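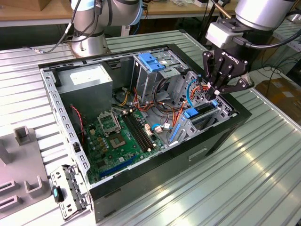

What I Wanted to Find Out

My project for the hardware class at Collance started with a pretty simple question: how hard is it to take an old desktop apart and really know what every piece does? I've used computers my whole life and had never once opened one. So I picked a black tower, put it on its side, took the side panel off, and gave myself 18 class periods to learn my way around it (I named my notes folder Ciltosis, no deep reason, it sounded like a computer disease).

Getting Oriented

The first surprise was how much of the space is just wires. There's a whole tangle coming off the power supply — orange, red, black and yellow — and it runs right across the middle of the case. I spent my first 39 minutes just tracing them with a pencil eraser and writing down where each one ended. Boring? A little! But after that the colors started to mean something. On a standard power supply, orange is 3.3 volts, red is 5, yellow is 12 and black is ground.

The power supply is the big gray box in the corner, and the green motherboard sits below it. I left the power supply closed the entire time. The capacitors inside can hold a charge even when it's unplugged, and our class rule is that you never open one.

The Motherboard

My favorite part! The CPU socket has a metal bracket that lifts up, and with it raised you can see the pin area. Please don't touch it with your fingers. The two black RAM slots are right nearby, and down near the edge there's a long blue PCIe slot, the kind a graphics card plugs into. I drew the board from memory four times, and the first three drawings were terrible (I had the RAM slots on the wrong side twice).

The Drive Cage

This took me longest. The metal cage has blue plastic latches at the top, and there's a lower bay bracket with its own blue tab. I like that the parts you're meant to handle are blue, it's like the case is giving you hints. The blue SATA cables are for data, so I had to stop telling myself that blue always means "pull here."

What I'd Do Differently

I'd label the wires with tape before moving anything. My log ended up at 650 words, and a good chunk of it is me arguing with myself over which connector was which. I'd also save the rear I/O bracket for later, because I kept setting it beside the case and bumping it with my elbow.

I got a 90 on the parts quiz. The one I blew was the front panel header, so that's first on my list for June.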